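# Procedure for Breakfast

The tenant in Unit 2 at Haugland Court kept a procedure for breakfast. It ran to 66 lines. It had been written in July, after the move from Munden, and it had been revised often enough that the margins were full.

Line 1 covered the surface. Brown paper was to be laid flat and taped. Blue tape divided it into cells, and each cell had a use. Line 9 assigned the egg carton a cell to the left of the center line. Line 10 assigned the cutting board the area at the end of that line. Gaps in the tape were acceptable. Creases in the paper were acceptable if a bowl would still sit level. 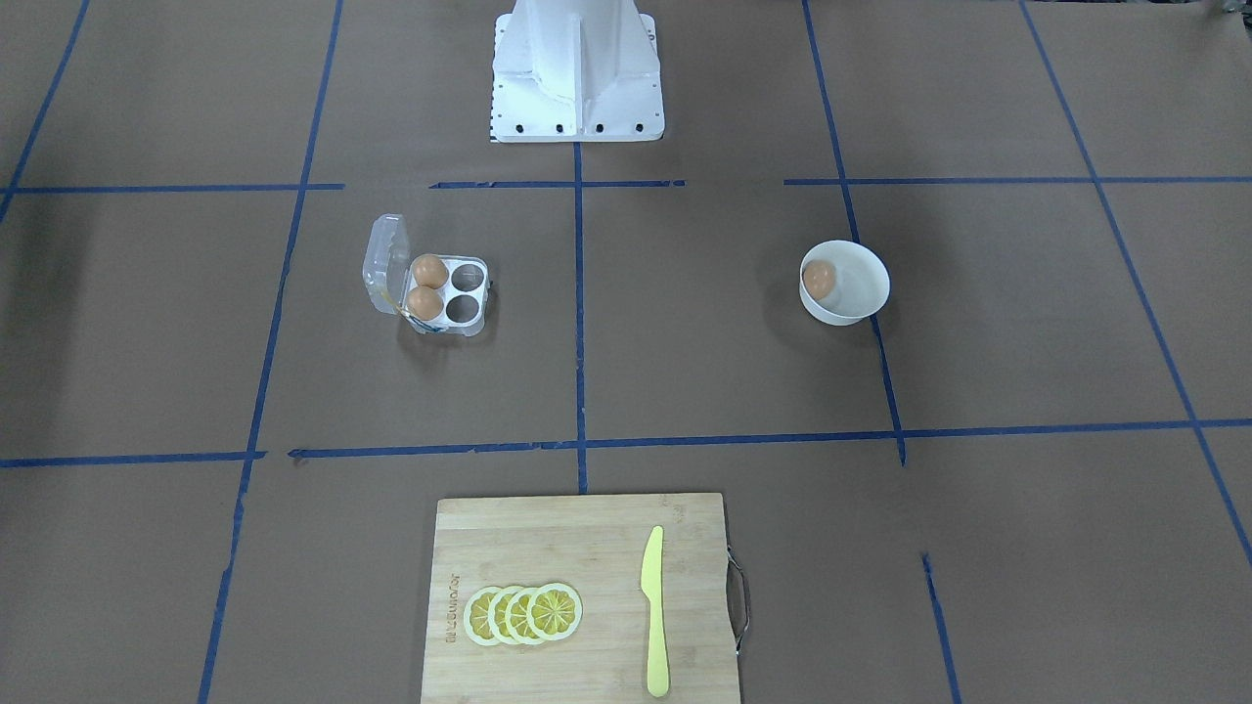
Why was the egg carton given its own cell?

The tenant had once set a carton down on a folded towel at Munden, and it had tipped. After that, eggs went on a flat area with nothing else in it.

The procedure assumed one person. Lines 30 through 41 had been written for two, and they were still in the document, each with a single stroke through it. They dealt with who sliced and who set out the bowl. The tenant had considered deleting them and renumbering the rest. Renumbering would have meant checking every cross-reference, and the Hovell kettle alone was mentioned in seven places.

At 6:40 in the morning the tenant began at line 1, as usual. The kettle was filled to the mark. The Rivix timer was set to 200 seconds, the figure for tea. Lemon was sliced on the board with the yellow knife. Line 17 said to cut two slices. The tenant cut four.

This was a deviation. Deviations were to be recorded on the back page with the time and the cause. The tenant wrote the time and left the cause blank. The slices were laid in a short row, overlapping, and the knife was put down to the left of them. The white bowl was placed on the left side of the table.

The carton had been moved to the right side of the center line by then. Line 9 was specific on this point. The tenant read it again, looked at the carton, and did not move it back. Its lid opened to the right, and on that side the lid had room.
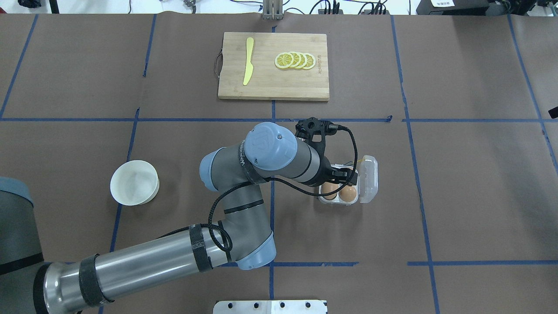 *Carton open on the right, two eggs in it, lemon on the board.*

The timer sounded. The tenant poured one cup, stood for a moment with the kettle, and took a second cup down from the shelf. It had been washed at Munden and wrapped in newspaper, and there was still some print on the handle. Line 33 gave its position: far side of the table, handle to the right.

The tenant turned to the back page and filled in the cause. Then, with a ruler, the tenant drew a small row of dots beneath line 33, the mark for text that was to be restored, and went down the hall to knock at Unit 3.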